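Robots are coming to our prep kitchen. What happens to the people?

Posted by mopbucket_jen

I run mornings at Arkwood, a small catering outfit. We're 5 people, and in September the owner wants to bring in a robot arm for fetching bowls and portioning. He says no layoffs. My crew is jumpy and I don't know what to tell them. Anyone been through it?

gorau_fan

Depends on the owner. Get it in writing.

Posted by tilly_preps

We did this at Kurian last year, so here's my two cents! Nobody lost a job, but the jobs did change. I used to portion all morning and now half my shift is setting things out for the arm and fixing what it misses (lids, mostly). My wrists feel great. I do miss chatting across the table though, because now we're spread out. Two things I'd push for: paid training time, ours was 15 hours, and a say in how fast it runs. Ask who gets blamed for a dropped tray, too. We had a real fight over that one. Oh, and clear plastic is a pain, so keep some colored bowls around while everybody's learning. 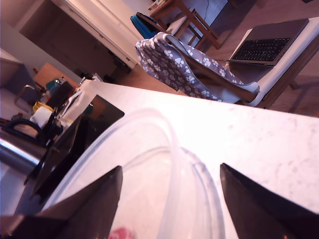

Gripper fingers on either side of a clear bowl, marble counter.

Posted by dry_storage

Ours slowed us down for the first month. Plan your orders around that and don't let him cut hours early.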